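Cold hands, good seats

I have been meaning to write about our trip up to Carnevano for the hockey, and since the kids are finally asleep and there is half a pot of tea left, tonight is the night. Fair warning, this will wander a bit. My posts always do.

Some background for those who haven't been reading long. The Carnevano team plays in a league so far down the ladder that you can park right outside the rink and buy your ticket from a lady with a cash box. I grew up going to those games with my dad. Then I moved away, had children, got busy, and somehow eleven winters went by without my setting foot in the place. When my brother called in December and said he had four seats behind the home bench for the Grornance game, I said yes before I had even looked at the calendar (sorry again to everyone at the bake sale).

It's 127 miles from our front door to the rink, and I think we stopped for the bathroom in most of them. My daughter had a loose tooth she wanted to talk about. My son wanted to know whether goalies are allowed to sit down. I told him I had never seen one do it on purpose. We listened to the same album twice through and ate all the sandwiches before we'd gone an hour, and by the time we pulled in, it was already dark and the big lights over the lot had those fuzzy halos they get when it's really cold.

Oh, I love that building! The smell hits you the second you get through the doors, that mix of popcorn and rubber mats and cold air. They've painted the lobby since my day and there's a proper snack counter now with a menu board, but the old wooden benches are the same ones, and so is the clock that runs slow. The announcer read out the attendance in the second period, 225, and everybody clapped for themselves, which I thought was lovely.

Now, the game. Grornance came out so fast that I had barely gotten the kids settled with their hot chocolate before we were down a goal. It was a silly one, too, a shot from way out by the boards that hit somebody's skate and slid in under the goalie's pad. Then they got a second on a power play, and my brother put his hat over his face. I'd forgotten that about him. He has watched half of his hockey through the little holes in a knit hat.

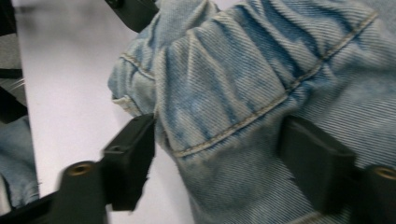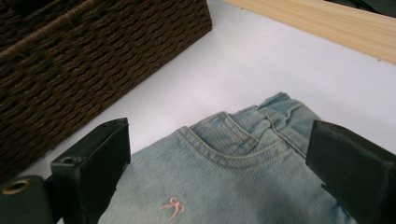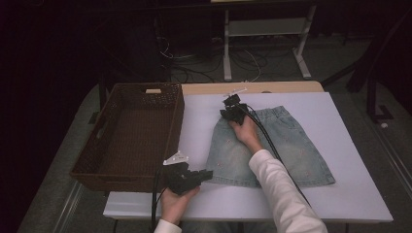

Light blue denim, a woven basket, and a good white tabletop.

The second period was where things got interesting. Carnevano have a young defenseman, Wiroj Yensuk, number 17, and I don't know how else to put this, he skates like he's late for a bus. He isn't big. He got knocked down twice in his first few shifts and popped right back up both times. About halfway through the period he picked up the puck behind his own net and just went, up the left side, around one player and then another, and when everyone in the building was sure he'd pass, he kept it and put it up over the goalie's shoulder. I screamed. I actually spilled my drink on the gentleman in front of me, who turned out to be very nice about it and said it was a good enough goal to be spilled on for.

So it was 2-1 going into the break, and the kids wanted to see the resurfacing machine up close. We stood with our noses against the glass with a whole row of other children, and the driver waved at each one of them as he came by. My son waved back with both arms. I believe that was his favorite part of the evening, and if I'm being fair it was in my top three.

The third period was mostly nerves. Carnevano had a lot of the puck and didn't do much with it. They hit the post once, with that awful ringing sound that makes a whole crowd groan together. Grornance sat back and cleared it down the ice over and over. With two minutes to go our goalie came skating to the bench for the extra man, and my daughter grabbed my sleeve and asked me very seriously if he was in trouble. I explained it as well as I could. I'm still not sure she approves.

And then they scored! A scramble in front, sticks everywhere, and the puck sort of trickled over the line with three or four people lying on top of each other. I couldn't tell you who got the last touch, and the announcer changed his mind about it once too. 2-2, and we were off to overtime.

I would love to tell you we won it. We had two good chances right away, and then Grornance came back the other way with a two-on-one and finished it very neatly, and that was that, 3-2. It got so quiet that you could hear their bench shouting over the boards. My brother took his hat off his face and said, "Well, that was a good one," in exactly our dad's voice, and I had to look at the scoreboard for a minute.

We stayed for the skate-around afterward, where the players come back out and sign things. My son had nothing to sign except his mitten, so he has a mitten now that he won't wear and won't let me wash. My daughter's tooth came out in the car on the way home, into a napkin, somewhere in the dark. She slept the rest of the way with the napkin in her fist.

They play Grornance again in the spring and my brother says he can get the same seats. I've told him to go ahead, and to ask if there's room for one more, as my husband feels he missed out. I'll pack twice as many sandwiches this time.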